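Flitley Community Supper Club
Minutes of the planning meeting, November 2023

Present: Ustyna Kuzmenko (chair), Nipon Saengthong, Somtochukwu Ojo, Washington Miranda, Jirayu Wongsuwan (minutes)

1. Last supper
What a night! All 100 places were taken and the soup ran out before the second sitting (Washington has promised a bigger pot, and we will hold him to it). Ustyna read out two thank-you cards, one with a very nice drawing of the dumplings. Somtochukwu said the seating by street worked wonderfully and she would love to do it again.

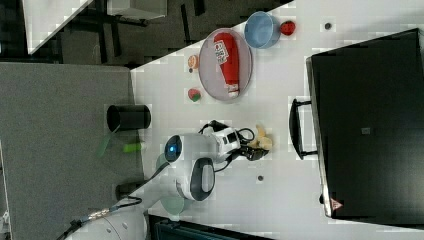

Nipon asked if we could put sauces on every table next time, so people don't have to get up in the middle of a good conversation. Agreed by everyone. He also wants a mild chili sauce from Swai, and brought a jar to try. Very popular, jar now empty.

2. Money
Balance stands at $3369 after paying for the hall. Better than any of us expected! Agreed to keep the ticket price at $7 and to let under-fives in free. Washington to ask Maseo if they will hold their price on rice.

3. February supper
Long and lively talk about the theme. Somtochukwu put forward a noodle night, Washington a pie night, and we came very close to doing both. Noodles won by one vote, pies to follow in the spring. The Kirnidance group would love to perform between courses and Ustyna will talk to them about floor space.
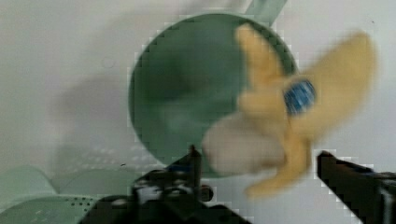 KIDS' CORNER

4. Activities for the younger ones
Jirayu would like a proper corner by the stage, with games, coloring and a pretend cafe where children can take orders from the grown-ups. Great excitement about this. Nipon offered his old order pads and a bell. The bell was discussed at some length and accepted. 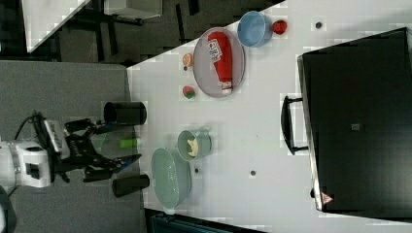 Somtochukwu will write the menu cards with big letters so the new readers can join in. Helpers are still needed for the first sitting.

5. Any other business
Dish towels: we need more. Ustyna has the hall key until the next meeting.

Meeting closed with tea and the last of the plum cake.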